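How a Robot Learns to Pick Up Fruit

At the Clollside workshop, a group of neighbors is building a robot. Its name is Itero, and its job is to take fruit off a shelf and put it in a basket.
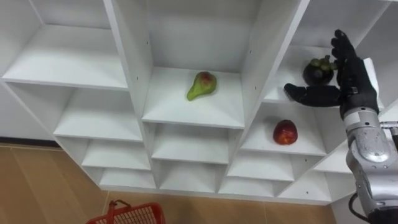 For you, that job is easy. You look at an apple, reach out, and close your fingers. You don't have to think about each finger by itself. A robot has to be given instructions for every part of the move, or it has to learn them by practicing.

Step one: looking

A robot sees with a camera. The camera turns what is in front of it into a picture made of tiny colored dots called pixels. To a computer, each dot is just a set of numbers. A program has to sort through those numbers and decide which dots belong to a fruit and which belong to the shelf.

Kamil Kadlec wrote that program for Itero. He took 3,363 photos of fruit and labeled each one so the computer could learn the difference between a pear, an apple, and a mangosteen. A mangosteen is a round, dark purple fruit with a thick skin and green leaves on top.

Step two: reaching

An arm bends at its joints, the way yours bends at the shoulder, elbow, and wrist. Inside a robot's joints there are motors. The computer works out how far each motor has to turn so that the hand ends up in the right place. It also has to keep the arm from bumping into the shelf on the way — a cubby has walls on both sides, so there isn't much room for mistakes.

Step three: holding

Squeeze too hard and the fruit gets a bruise. Squeeze too softly and it falls. Shape matters too. An apple is round almost all over, but a pear has a narrow neck and a wide bottom, so the fingers have to close in a different way.

Keegan Tautahi works on the hand. He tests one fruit 20 times before he goes on to the next. The first time he tried the pear, Itero dropped it 19 times. He changed the grip so the fingers closed more slowly around the wide end, and then he started over.

Step four: letting go

The arm moves until the hand is over the basket. Then the fingers open. The hand should be low when this happens, so the fruit doesn't have far to fall.

Try it yourself

Put on a pair of thick winter gloves and ask a friend to set three pieces of fruit on a shelf. Close one eye and move the fruit into a basket, using only your thumb and two fingers. Go slowly, and notice which fruit is hardest to hold.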